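About the Lostolholm School of English

The Lostolholm School of English teaches English to adults who have come to live and work in the area. The School is an independent charity and has no religious or political connection. Classes are held at two sites: the main building on Dralis Street, parts of which date from 1673, and a smaller set of rooms above the library in Lurno.

In the last school year 1031 adults attended at least one full term. Some were preparing for an examination or a college place. A larger number wished to deal with ordinary matters in English, such as a letter from the council, a telephone call to the surgery or a conversation at the school gate.

Our history

The School began as an evening class for workers at the Chauhan mill, who paid a few pence a week towards the cost of coal and chalk. When the mill closed, the class moved into the former corn store on Dralis Street and opened its doors to anyone over the age of eighteen. Daytime lessons followed, and after them a crèche, which still occupies the ground floor on the courtyard side. The rooms in Lurno were added when the bus service between the two towns was reduced and learners from the valley could no longer get home after an evening lesson.

The original class register is kept in the entrance hall. Visitors are welcome to look at it on request.

Our courses

Courses are offered at five levels, from Beginners to Advanced. Teaching takes place over 42 weeks of the year, with a longer break in the summer. Each class has a fixed room and a fixed teacher for the term, and changes are made only in the case of illness.

New learners meet a member of the teaching staff for a short talk and a written task before a level is agreed. Learners who have had little schooling in any language are offered a place in the Reading and Writing group, which is kept small and follows its own timetable. The conversation class is open to all levels and requires no booking.

Fees are set by the governors each May and are payable by the term. The Chauhan Fund, established from the sale of the mill cottages, pays the full fee for up to 50 learners a year. Forms for the Fund may be collected from either office and are treated in confidence.

How we teach

The School's approach is plain. A lesson at the lower levels deals with the home, the street, the shop and the workplace, and new words are met in whole sentences from the first day. Grammar is taught openly and given its proper name, as our learners have told us they prefer. Translation is allowed. Many learners keep a notebook in two languages – sometimes three – and teachers are asked to leave time for it at the end of each hour.

Household words

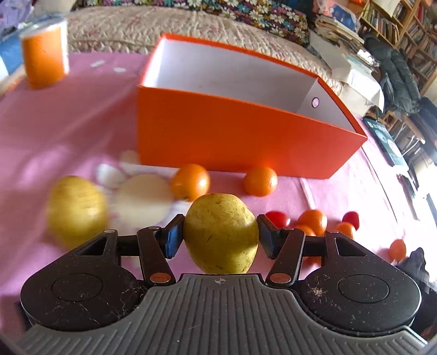
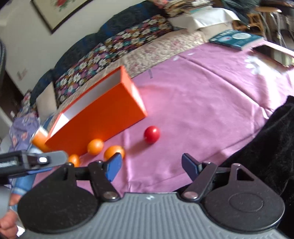

Words of place are among the hardest in English for adult learners, and the School gives them most of the second half of the Beginners course. Many languages manage with one word where English insists on choosing between "in", "on" and "at", and a learner may speak with confidence for years while still choosing the wrong one. The second picture would give a Beginners class a fair amount to say: the box is on its side, the red ball is on the sheet, and one of the small orange balls is close against the box. From there a class goes on to "next to", "in front of" and "behind", and then to the less tidy uses, such as "on the bus" and "in the car", which have to be learned by heart. Teachers return to the same ground at Intermediate level, where "at the corner" and "in the corner" usually take up a whole lesson.

Examinations

The School is able to enter learners for outside examinations at three points in the year. Entry is a matter for the learner, and a place on a course does not depend upon it. Those who do not sit an examination receive a signed record of attendance and of the level reached – employers in the area are familiar with it.

Governance

The School is run by a board of governors, two of whom are elected by current learners. Board papers are written in everyday English and placed on the noticeboards at both sites one week before each meeting. The yearly accounts may be read at the Dralis Street office.

Visiting us

Both sites can be reached by bus. The Dralis Street building has a ramp at the courtyard entrance and a lift to the first floor. The Lurno rooms are reached by stairs only, and learners who would find this difficult are offered a place at the main building with help towards their fares.

Page last reviewed by the School office on 5 March 2026.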